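Section 4. Lane assist and automated follow: rules for safety drivers

Applies to all Uridton test cars with the Skangate drive unit, software 56 and up. Revised 2019-04-23, E. Iyamu. Throw out older printouts, the handover steps changed.

4.1 Before you engage

1. Seat, mirrors, belt. Then the unit. Not the other way round.
2. Key on, wait for the green light on the Skangate box. Takes 20 seconds. Don't touch the wheel while it calibrates.
3. Check the windshield in front of the camera. Bugs, grease, old sticker glue: clean it off.
4. Clear the top of the dash. Papers and phones reflect in the glass and the lane finder does not like it.
5. Say date, route and driver name out loud for the voice log.
6. Get onto the highway by hand. Never engage on a ramp.

Note: if the light stays amber after two tries, drive manual all day and file a fault slip. No third try.

4.2 Engaging

1. Solid or dashed line on both sides of your lane, clearly readable. If you have to squint, so does the unit.
2. Steady speed, no braking, no lane change in progress.
3. Press and hold the left paddle until you hear two beeps.
4. Hands stay on the wheel. Light grip. Feet near the pedals.
5. Count one full minute before you trust the following distance. Watch the gap yourself.

CAUTION: One beep is NOT engaged. One beep means the request was recieved and refused. You are still driving.

4.3 Traffic you have to watch yourself

Trailers first. The unit measures to whatever it locks onto, and with a low flatbed that can be the car doing the towing. Real gap is then shorter than the gap on the display. Set distance to LONG behind any tow, loaded or empty, and be ready to brake.

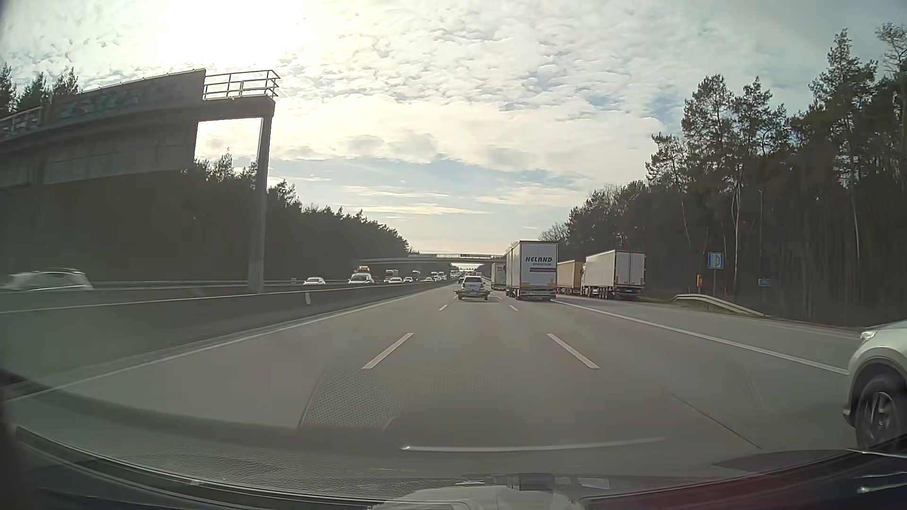 Trucks next. Stay out of the space alongside them as far as you can. Pass with the whole length clear ahead of you or stay back. Don't let the unit sit next to a trailer because the speeds happen to match.

Vehicles on the shoulder or a paved strip at the side: treat as about to pull out. Hand over to yourself early, move over if there's room. The unit ignores anything standing still outside the edge line. Known limit, not a fault, no slip needed.

Low sun: take over if the lane lines on the display flicker or drop out. Same for wet road with glare.

4.4 Taking back control

1. Grip the wheel firmly.
2. Tap the brake or press the right paddle. Either one works.
3. Wait for the long tone.
4. Say "manual" for the log.
5. Leave it off until you've had a calm stretch of road again.

CAUTION: If there is no long tone, steer and brake as normal, you can always overpower the motor. Get off at the next exit and pull the red plug under the passenger seat. Call the Drillberg desk, extension 253, before you move the car.

4.5 After the drive

1. Park, engine off, leave the box powered untill the upload light stops blinking.
2. Write down every takeover, also the ones you think were silly. Time, speed, reason in a few words.
3. Odometer reading on the sheet. Whole miles, with the comma please (3,636 and not 3636, the Mahasneh import tool trips over it).
4. Keys and sheet in the tray.

Note: no second driver in the car = no engaged driving. No exceptions for short trips or for moving the car between sites.

Service intervals and camera alignment: see Section 5.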